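Burnside, Monday

We arrived at the Allumis open day at ten in the morning, after a short walk from the Bullport ferry. The visitor badge had number 881, and mine was printed with the name of my colleague, but the lady at the door said it does not matter.

The ground floor is for offices and I passed it quickly. Upstairs they keep the living room furniture, and there I spent most of my time. I liked the gray shelf with the curved top edge, where red panels close the back of some small compartments. A blue cup was lying on its side on top, and near it stood a white side table with a lamp. 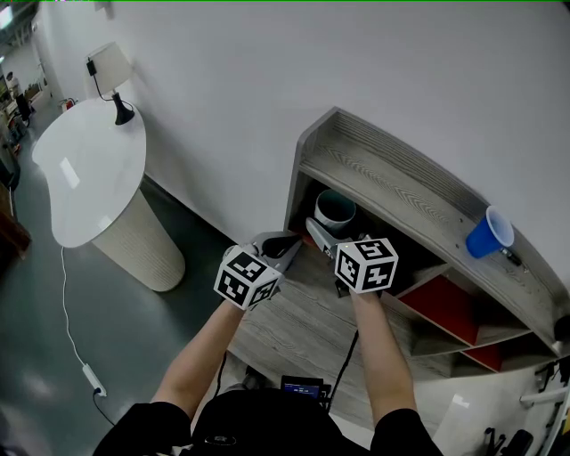 Misaki Chiba remarked that a curved top is nice to look at but hard to dust, and that she would choose a straight one for a home with children. I asked for the price and was told 400, without delivery.

The Kudo chairs were in the next room, but the line was long and I tried only one. It was too low for me. Coffee was free until noon. The bus back to Bullport is number 108, and it stops behind the building, not in front as the leaflet says.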